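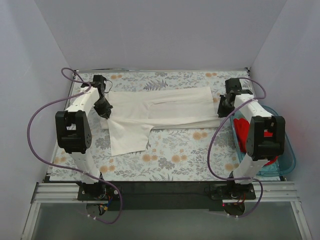 Thulani Chauke will drive the No. 82 car for Weltano Racing for the rest of the late model season, the team confirmed on March 2, 2021. He replaces Dilwyn Mathias, who left after two races to take a seat in the Flultham touring series. Chauke, 24, ran a partial schedule last year and finished on the lead lap in every start but one. The team has kept its paint scheme, but the crew is changing to short-sleeved shirts in cream white for the summer rounds. Chauke's own fire suit stays dark blue.

"I've known for a week and had to keep quiet about it," Chauke said. "The car was fast with Dilwyn in it. I don't have an excuse if it isn't fast with me."

Crew chief Anel Nel remains in charge of the car. She said the team would bring the same chassis to Erero Speedway, where Mathias started sixth and dropped out with a broken axle 30 laps from the finish. The rear end has been rebuilt and the team tested for one afternoon – Chauke turned 163 laps before rain ended the session.

Mathias leaves Weltano 11th in the points. Under series rules his points stay with him, though the car keeps its owner points and is locked into the field for the next race.

Team owner Jacobus Motaung said Hellström would stay on as the main sponsor through October. He has not decided on a second car. Oratile Msimang, who drove one for the team at last year's final, is still under contract and will act as spotter for Chauke at Erero.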